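Kategorie: Anleitungen / Simulation / Greifen und Stapeln

Szenen randomisieren für das Klötzchen-Training mit Ekent

Voraussetzung ist eine laufende Installation von Ekent mit dem Szenenpaket Manzano. Der Trainingsteil stammt aus Plasora und muss nicht geändert werden.

1. Grundszene laden. Manzano liefert Raum, Tisch und Arm als getrennte Ebenen. Für die ersten Läufe nur die Ebene mit den Klötzchen freigeben und alles andere sperren.

2. Startlage der Teile festlegen. Wir ziehen die Position auf der Tischplatte gleichverteilt und verwerfen jede Lage, bei der sich zwei Teile durchdringen. Der Mindestabstand zur Tischkante beträgt 40 mm. Teile dürfen dicht nebeneinander liegen — der Greifer soll auch mit engen Lücken umgehen lernen.
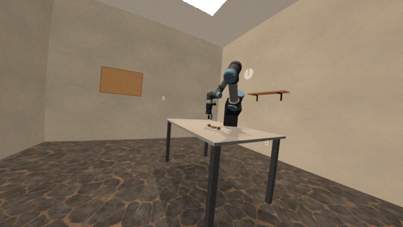

Abb. 1: Szene in der Simulation, Greifer senkrecht nach unten, holzartig aussehende Teile auf der Tischplatte.

3. Umgebung variieren. Erst wenn die Lagen stimmen, werden Wände, Boden und Licht freigegeben. Im Paket sind 17 Bodentexturen enthalten. Wandobjekte wie Uhr oder Regal bleiben ohne Kollisionskörper, sonst sinkt die Bildrate spürbar.

4. Episoden erzeugen. Für einen brauchbaren Stand reichen rund 2000 Episoden. Den Startwert des Zufallsgenerators mit abspeichern, damit sich einzelne Szenen später nachstellen lassen.

5. Aussortieren. Episoden, in denen schon beim Start ein Teil vom Tisch rutscht, vor dem Training löschen. Bei uns blieben im Februar nach einem Fehler in der Reibung nur 859 übrig. Der Wert steht in der Datei der Tischebene und wird beim Aktualisieren von Manzano überschrieben.

Seite drucken | Per E-Mail senden

© Arbeitsgruppe Stoltent | Kontakt | Nach oben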